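Oddest thing about your home ground?

terracehermit
19 May 2025
I'll start. Wustberg's ground has a pear tree inside the boundary rope, and if you hit it on the full you get four. Hit it on the bounce and the umpires go and have a chat. The gate on Saturday was 418, a fair few of them there for the tree.

left_arm_dross
Four? It was a six until they pruned it. I have bowled at that end and remember every one.

terracehermit
It has never been a six. You may be thinking of your bowling in general.

pavilion_end
Zornetell have a sightscreen on wheels that rolls downhill by itself. Play stopped twice last May while the fielding side fetched it back. They've bought a brick for it now, so that's progress.

We also have a tea room with one working wall socket, and the scorer, the urn and the radio take turns. I've offered them a power strip. 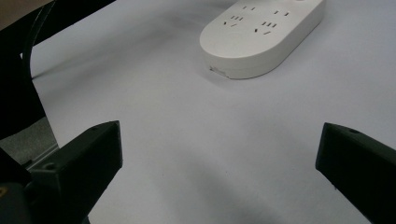
Re: Oddest thing about your home ground?

left_arm_dross
Doãn wins this. The away dressing room is 200 steps up from the pitch. Timed out is a real risk there.

oldmanatpoint
Disagree, steps aren't odd, they're just steps. Wadex Park has 2,338 seats and a pillar in front of most of them.

pavilion_end
At least you're spared the cricket.

terracehermit
Still says four on the scorecard, by the way. I went and looked.

left_arm_dross
Which year?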